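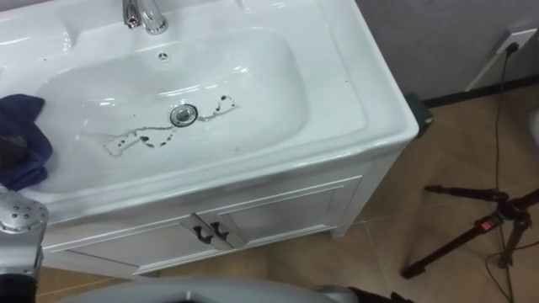 Magnus Drummond asked at the first project meeting whether a discount was worth reporting at all if the earlier price had never been charged. His question became the starting point of this report, which examines how daily deal pages for consumer electronics present their savings.

1. Background

Deal pages collect price reductions from several online stores and list them in short form, usually with a link, a current price and a former price. Readers tend to look at the gap between the two prices before they look at the product. Earlier coursework in the Retail Information module at Ollville dealt with delivery charges and return policies. The former price, often labeled "was" or "list," had not been covered.

The project had two aims. The first was to record how often the former price on a deal page matched a price at which the same item had been sold in the preceding weeks. The second was to find out whether students who regularly buy electronics check this for themselves.

2. Materials and Method

Listings were taken from 2 deal pages, Gamach and Folow, between February and April. Both publish in the morning and revise their entries during the day. Entries were copied at 9 a.m. and stored in a shared spreadsheet with the product category, the store, the current price and the former price. Televisions, memory modules, external hard drives, wireless adapters and tablets were included. Phone contracts were left out, as the monthly terms could not be compared with a single purchase price.

The spreadsheet held 715 entries at the end of April. Duplicates were then removed, along with entries that gave a percentage but no former price. The remaining 244 entries were compared with the price records kept by Mowat, a tracking service that stores one price per item per day. An entry was marked as "supported" when the former price appeared in the Mowat record at any point in the previous 30 days.

A questionnaire was sent to students in the residence halls and received almost 200 replies.
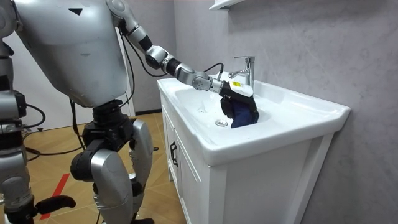 One respondent wrote that the former price was "just decoration" and that only the final amount at checkout mattered. Others took the opposite view and stated that a large reduction had persuaded them to buy a drive or a tablet earlier than planned.

3. Results

Televisions had the largest share of supported entries. External hard drives had the smallest. In this category the former price was frequently the manufacturer's launch price, although the item had been sold for less throughout the period on record. Memory modules were difficult to judge, as their prices moved up and down within the same week.

Gamach states the source of its former prices in a note at the foot of the page. Folow gives no source. The difference between the two pages in supported entries was small and should not be read as a ranking.

Most respondents said that they compared at least one other store before buying. Few had used a price tracking service, and several were not aware that such services existed.

4. Limitations

Mowat records one price per day and may miss offers that last only a few hours. Coupon codes were not entered in the spreadsheet. The questionnaire reached only students living on campus, and participation was voluntary.

5. Recommendations

Deal pages should state the date on which a former price was last charged. The student union is advised to add a short section on price tracking to its fall guide for new students. A later project could repeat the comparison in November, when the number of listings is higher, and should record coupon codes from the first day.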